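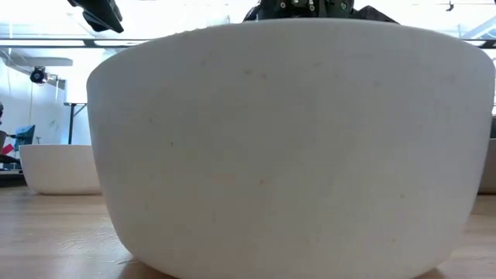

Methods note: asking about small payments at public counters

Measurement and Research, December issue

The second round of the Zumelora household survey on informal payments closed last month. The full tables will be published with the regional report. This item covers changes to the questionnaire and sample that affect how the new figures can be compared with those from the first round.

Sample

The second round reached 3815 adults, up from 3000 in the first. The increase went almost entirely to the Rurniven district, where the first-round sample was too small to report results by type of office. Selection was in three stages: enumeration areas drawn with probability proportional to size, households drawn from a fresh listing in each area, and one adult per household chosen by a random grid on the interviewer's form. Substitution of households was not allowed. Up to three return visits were made before a household was recorded as a non-contact.

Because Rurniven is now oversampled, all national figures must be weighted. Unweighted totals from the data file overstate contact with the land registry, which has its regional office in the district, and should not be quoted.

Change to the contact question

In the first round, respondents were asked whether they had paid a bribe to any public office in the past year. The answer was then divided by the whole sample. This produces a low figure for offices that few people visit and a high figure for offices that many people visit, regardless of how staff behave.

The second round asks about contact first. A respondent who reports no contact with an office is not asked about payments there. The published rate is therefore payments among those who had contact. Both bases will be shown in the annex so that readers can rebuild the first-round measure. Only that rebuilt measure should be used for trend statements.

For the vehicle licensing office the two bases give very different results. Contact was reported by 438 respondents. Rates for this office carry a wide margin of error and will be printed in italics.

Change to the payment question

The word "bribe" has been removed from the main item. Pilot interviews in Gurnari showed that many respondents did not use the word for small sums handed over to speed up a permit, or for goods given to a clerk after the service was complete. The new item reads: "Apart from the official fee, did you give the official any money, a gift, or a favor in return, whether asked for or not?"

A follow-up item records whether the payment was demanded, hinted at, offered by the respondent, or passed through a third person. Respondents may choose more than one answer. A respondent who says the official fee was not known is coded separately. In the first round these cases were coded as no payment, which probably lowered the rate for the registry and the court offices.

Split-sample test

To measure the effect of the new wording, a random quarter of interviews used the old item. The assignment was made at the household level and printed on the form before fieldwork, so interviewers could not choose between versions. The gap between the two versions will be reported for each office with at least 40 respondents on either side of the split. Offices below that number are combined under "other services."

We do not plan to publish a single adjustment factor. The gap differs by type of office, and an average would mislead anyone applying it to one institution.

Interview conditions

Interviewers recorded whether another adult was within hearing during the payment section. This happened in roughly a fifth of interviews, more often in rural areas. Reported payments were lower in those interviews. The difference remains after controlling for age, sex and district, but it cannot be read as a pure effect of being overheard. The flag is kept in the data file under the variable name PRESENCE.

Back-checks were carried out by telephone by the Bognár field office. The back-check form repeats five items and does not include the payment section, to avoid asking respondents twice about possible offenses. Interviews that failed on two or more items were dropped and are not part of the sample size given above.

Use of the rankings

The regional report will again include a table ranking institutions. Ranks are based on point estimates. Where the confidence intervals of neighboring institutions overlap, the ranks are printed as tied. Partners preparing press material should copy the tied ranks as they stand.

The questionnaire, the coding guide and the weighting note are available on request from the research desk. Requests for the anonymized data file need a short statement of purpose. District identifiers are included in the file, and enumeration area codes have been removed.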